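The Refill Shop Math Does Not Add Up

Every June the town of Lernmont holds a green living fair, and every June I come home with a flyer telling me to buy my dish soap by the ounce. I have nothing against dish soap. I do have a problem with the price.

The refill store on the Zamthorpe road sells it from a steel drum with a pump. You bring your own jar, weigh it, fill it, weigh it again, and pay more than you would for a full bottle at the supermarket. The sign over the drum says the shop has kept 1,000 bottles out of the landfill. Maybe so. I'd like to know how that was figured, and whether it counts the big plastic jugs the drum gets filled from in the back room.

Then there is the drive. I live 9 miles out. Plenty of the shop's customers live farther than that, judging by the parking lot, and they are going there for lentils and shampoo on top of their regular grocery trip. Burned gas doesn't show up on the sign.

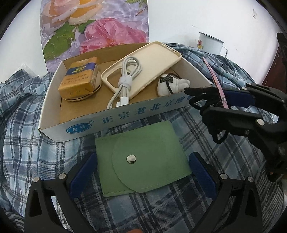
Does buying in refills save a household money?
For a few things it does, mainly spices and tea, where the supermarket jar is tiny and badly overpriced. On soap, flour and rice I have paid more nearly every time.

The Quansah chain is now talking about putting refill walls in its big stores, and I suppose that would fix the driving. I'll believe it when the price tags go up. A company that can charge extra for leaving out the bottle will be tempted to do it.

Until then I'm buying the large jug and rinsing it out when it's empty.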